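Notebook, mural + paint tests
September, Sunday, started 7.40 am

Radu wall, day 2 of prep. Render still drinking everything. First coat of primer gone in like it was never there, chalky to the thumb by the left downpipe. Brushed it back, second coat on, going to leave it well alone till the evening.

Test boards first. Cut 16 from the offcuts, all primed same as the wall, numbered on the back in pencil (NOT marker, it bled through last time and we lost a whole row). Odd numbers Clarker, even numbers Zastano. Same red, same yellow, same mid blue, or as near as the two ranges get. The yellows are miles apart. Clarker leans green, Zastano more egg yolk.

Caps: skinny for outlines, fat for fills. Clarker spits with the skinny for the first second or so, start the stroke off the board and drag in. Zastano fine from the off but the pressure drops away when the can is low, line goes furry. Swap cans early and keep the tired ones for dusting.

Fade test, blue into green. Three goes. First one muddy, I went back into it too soon. Second better, held the can further off and kept the wrist moving. Third I'd put on a wall. Boards 5, 7 and 11 if anyone wants to look, theyre on the rack by the sink.

Palette for the lower panel still not settled. Want flat, loud colours that sit on a dark green ground without shouting each other down. Orange-red definitely. Lime in small amounts. Blue next to a paler blue reads nicely from across the road and costs nothing extra.
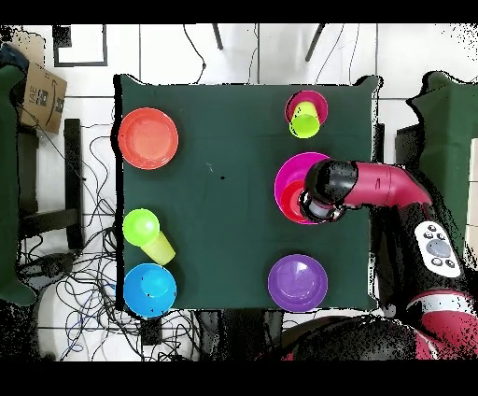
Orange-red, lime and two blues against dark green.

Drips. Board 9 ran badly, too close and too slow. Kept it anyway, quite like the run under the letter, might do it on purpose on the R. Ask before binning.

Lettering: redrew the big S again. Top bowl too heavy, whole word tipping forward. Took the spine thinner and pushed the bottom curve out past the baseline. Better. The E next to it now looks mean so that needs widening too, and then there's no room for the arrow. Arrow can go under.

Grid for scaling up. Sketch squares to wall squares, 600 mm on the wall. Chalk line only, the pencil showed through the pale yellow on the Sevevex shutter and we never did get rid of it. Top row falls short because of the coping, lose it from the clouds and leave the letters be.

Anti-graffiti topcoat: one board of each range coated, one left bare. Clarker red wrinkled at the edges under the topcoat. Could be I didnt leave it long enough. Repeat with a full night's drying before blaming the paint.

Stock, after today: 91 cans usable, low on white as always. Order white, skinny caps, masks filters. Check the date on the filters in the tin, they look ancient.

6.15 pm. Primer on the wall holding, no chalk on the thumb except right down at the bottom. Do that strip again tomorow then chalk up from the left.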